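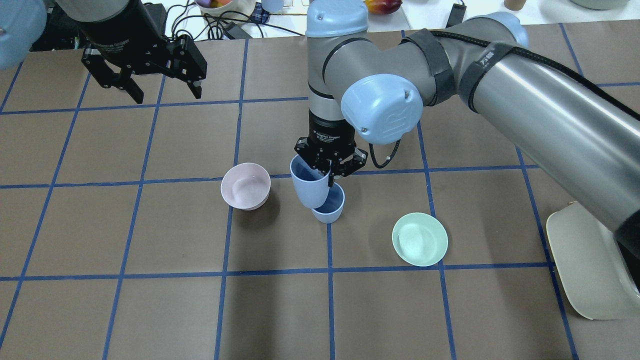 Cups and a green plate on the table.

Floltis Fish Oil: Frequently Asked Questions
Last updated Jan 22, 2019

What is in Floltis?
Floltis is a fish oil supplement in softgel form. The oil comes from anchovies and sardines. The shell is made of fish gelatin, glycerin and water, and a small amount of vitamin E is added to keep the oil fresh. There is no added sugar, color or flavoring.

How much omega-3 do I get per day?
A daily serving is two softgels, and it gives you 900 mg of combined EPA and DHA. The split between the two is printed on the back label. The total amount of oil is higher than this figure, as fish oil also contains other fats. When you compare brands, look at the EPA and DHA lines and not at the large number on the front.

When should I take it?
Take both softgels with a meal, preferably one that contains some fat. Time of day is up to you. If you find two at once hard on your stomach, take one with breakfast and one with dinner.

I forgot a day. Should I double up?
No. Go back to your normal serving the next day.

Why do I get a fishy aftertaste?
Some people do, mostly when they take softgels on an empty stomach. Try taking them at the start of a meal, or keep the bottle in the refrigerator. Chilled softgels are slower to break down. If the taste is strong and sour, the oil may be past its best — check the date on the bottom of the bottle and write to us with the lot number.

Can I chew or open the softgels?
You can, but the taste is strong. If you have trouble swallowing softgels, the Shezi liquid may suit you better. It is lemon flavored and comes with a measuring spoon. The serving size is different, so follow the label on that bottle.

Is Floltis suitable for vegetarians?
No. Both the oil and the shell come from fish. Lunell does not currently sell an algae oil.

I am allergic to shellfish. Can I take it?
Floltis contains fish (anchovy and sardine). It does not contain shellfish as an ingredient, but it is packed in a building where krill oil is also packed. If you have a fish or shellfish allergy, ask your doctor first.

Can I take it with my medication?
Talk to your doctor or pharmacist before starting, especially if you take a blood thinner or blood pressure medicine, or have surgery scheduled. The same goes if you are pregnant or nursing. We can't give advice on individual prescriptions by email or phone.

Can children take it?
Floltis is made for adults. Keep the bottle out of reach of children.

Do I still need to eat fish?
A supplement does not replace a varied diet. Fish also provides protein, iodine and selenium, none of which you will get from the softgels in any useful amount.

How should I store it?
Keep the bottle closed, away from sunlight and heat. A kitchen cupboard is fine if it isn't next to the stove. In July and other warm months the softgels can stick together in the mail. Put the bottle in the refrigerator overnight, then shake it gently. If they are leaking, don't use them.

My new bottle looks different from the last one. Is it the same product?
Yes. We changed to a darker bottle with a wider cap. The formula and the number of softgels are the same. The shade of the oil can vary a little between lots.

Where do you ship from?
All orders leave from our warehouse in Karkthorpe. Orders are packed within 2 business days, and you will get a tracking link by email once the package is scanned. The shipping weight of a single bottle is 269 grams, which some customers need to know for mail forwarding.

Can I return an opened bottle?
We can't resell opened bottles, but we will refund your first one if the product doesn't agree with you. Use the contact form and include your order number. Unopened bottles can be sent back in their original packaging — return postage is paid by the customer unless we sent the wrong item.

How do I cancel a repeat order?
Log in to your Lunell account, open "Repeat orders" and choose "Cancel." Orders that have already been packed can't be stopped.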